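4.3 Mounting the Cabinet Door and Shelf Panels

This section covers the fitting of doors and adjustable shelves to the Callico base and wall cabinets supplied by Flerkeck. It applies to cabinets that have already been leveled and fixed to the wall as set out in Section 3. Owners of the tall Pretudo pantry unit should follow Section 5, as that unit uses a different hinge and carries a heavier door.

Before you begin

Read all the steps through once. Check that the hardware bag marked C is complete and that no part is bent or cracked. If a part is missing, do not replace it with a similar item from another bag. Contact the store where the cabinet was purchased and give the product number printed on the inside of the left side panel.

You will need:

A cross-head screwdriver of medium size
A soft pencil
A tape measure
A clean blanket or sheet of cardboard

Panels should be left flat in the room where they will be used for 16 hours before fitting. Wood takes on and gives off moisture with the seasons, and a panel brought in from a cold garage may move slightly in the first day. In damp summer months such as July, a longer period is advised.

CAUTION: Do not use a powered driver for the hinge screws. The pilot holes are short and the threads can be stripped by a small amount of extra force.

Fitting the hinges

1. Lay the door face down on the blanket or cardboard. The two round hinge recesses should be facing up.

2. Press the cup of each hinge into its recess. The arm of the hinge must point toward the nearest long edge of the door and sit square to it.

3. Insert two of the 15 mm screws in each hinge and turn them by hand until they are snug. Do not tighten them fully at this stage.

4. Check the position of each hinge arm again, then tighten all four screws in turn.

5. Fix the mounting plates to the inside of the cabinet, using the pre-drilled holes. The arrow stamped on each plate points to the front of the cabinet.

NOTE: Doors may be hung on the left or the right. Decide on the opening side before step 5. Unused holes can be closed with the plastic caps in bag D.

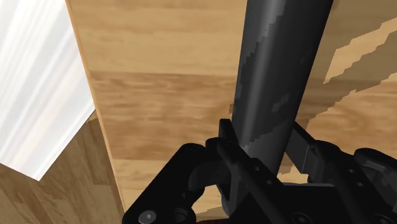 Hanging the door

6. With a second person supporting the weight, bring the door up to the cabinet and hook the upper hinge onto its plate. Press the rear of the hinge arm until it clicks.

7. Repeat for the lower hinge. Keep the door supported until both hinges have clicked.

8. Open and close the door slowly several times. It should move freely and should not touch the cabinet floor or the door beside it.

9. If the door is not straight, use the adjusting screws on the hinge arm. The front screw moves the door from side to side. The rear screw moves it in and out. Turn each screw no more than half a turn at a time, and close the door to check the result.

10. Where two doors meet, adjust both – a little on each side – until the gap is even from top to bottom.

WARNING: Keep children away from the work area until both hinges are locked in place. A door that is held by one hinge only can fall without notice.

Fitting the shelves

11. Choose the shelf height and mark it lightly with the pencil at all four corners. The rows of holes are numbered from the bottom of the cabinet.

12. Push one shelf support fully into each of the four holes. The flat side of the support faces up.

13. Tilt the shelf, pass it into the cabinet and lower it onto the supports. The finished edge faces the front.

14. Press down gently on each corner. If the shelf rocks, one of the supports has been placed in the wrong row.

Each shelf may carry up to 10 kg, spread evenly. Cabinets 1000 mm wide must also be fitted with the center support strip, which is packed with the back panel. Heavy cookware should be kept on the cabinet floor.

Care of wood surfaces

Wipe the panels with a soft cloth and lukewarm water, following the direction of the grain, and dry them at once. Do not use scouring pads, bleach or wax sprays. Panels with the Cisneros oiled finish require a light coat of oil once a year – see the leaflet supplied with the doors. Small differences in color and grain between panels are natural and are not covered by the warranty.

Hinges should be checked one month after fitting and the screws tightened by hand if needed. Keep this guide, together with any unused caps and shelf supports, for later reference.

Continue to Section 4.4, Fitting Handles and Door Dampers.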